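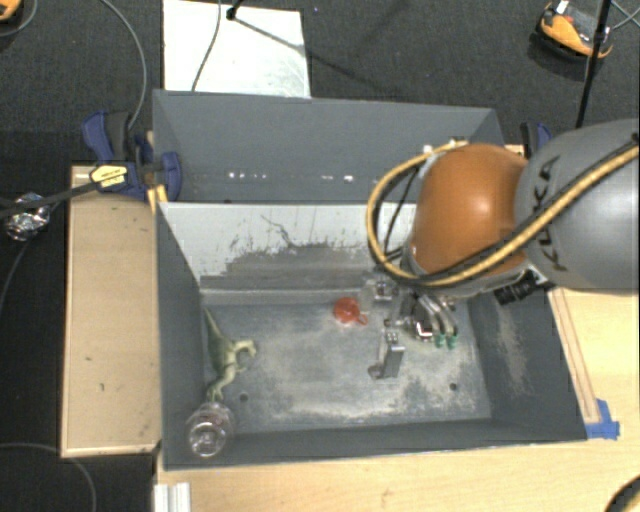 Flemuvach to Start Employee Bus Service and Move Shift Times at Stodisano Plant

News > Press Releases > Workplace

Filed under: Company News, Getting to Work

STODISANO, Dec 26, 2021 -- Flemuvach will begin a free bus service for employees at its Stodisano metal parts plant when the plant reopens after the holiday break. The start and end times of the day and evening shifts will change on the same date so that they line up with the buses.

The service will be run under contract by Þórarinsdóttir, a family-owned bus company that already handles school and hospital routes in the area. There will be two routes. The north route will start at the Stodisano rail station and stop at the public library, the county clinic and the shopping plaza before reaching the plant. The south route will serve the apartment districts along the river road, where city buses do not run in the early morning or late at night.

The longest ride, from the last stop on the south route to the plant gate, is scheduled at 55 minutes. Most riders will be on the bus for much less time than that.

All employees may ride, including part-time staff, apprentices and temporary workers placed by an agency. In a survey carried out in August, over 300 people at the plant said they would use a bus at least part of the week if it matched their shift. Parking was the most common complaint in the same survey, followed by the cost of gas and the difficulty of getting home after the evening shift.

Shift changes

The day shift will start and end a little later than it does now. The evening shift will move by the same amount, and the overlap between the two will stay as it is. The night shift is not affected. Total paid hours, breaks and shift premiums will not change.

Employees who cannot work the new times because of child care, school or a second job should speak with their supervisor or the personnel office before the break ends. The company has set aside a number of positions that can stay on the old hours through the spring -- these will be given first to parents and others who care for a family member.

Passes and seats

Riders will need a pass, which is handled through Flerko, the same system employees use now to request time off and view pay stubs. A rider picks a route and a stop, and the pass appears on the phone screen. Printed passes will be available at the front desk for anyone who does not have a smartphone or does not want to use one for work.

Seats do not have to be reserved each day. If a bus is regularly full, Þórarinsdóttir will add a second vehicle on that run. Each bus has a wheelchair lift and a rack for bicycles.

Buses will wait at the gate after each shift ends. If a shift runs over because of required overtime, the supervisor will notify the dispatcher and the bus will be held. Employees who have to leave early because of illness or a family emergency can ask the front desk for a taxi, and the company will pay the fare.

Parking

The east lot will close for repaving shortly after the bus service starts. When the work is finished, the plant will have 485 spaces across its lots, including new covered spaces for motorcycles and bicycles. Reserved carpool spaces next to the main entrance will remain. Overflow parking on the gravel strip beside the loading road will end, as trucks need that area to turn.

Neighbors on the streets behind the plant have asked for fewer parked cars at shift change. Flemuvach has told the city that it will review street parking after the service has been running for a few months and will share what it finds.

Cost and length of contract

The contract with Þórarinsdóttir runs for a year and can be renewed. Flemuvach will pay the full cost. Nothing will be deducted from wages.

Timetables and stop maps will be mailed to employees' homes during the break and posted in the cafeteria. Questions about stops, passes or the new hours may be sent to the personnel office. Media requests should go to the Flemuvach press desk in Stodisano, which will be closed on public holidays.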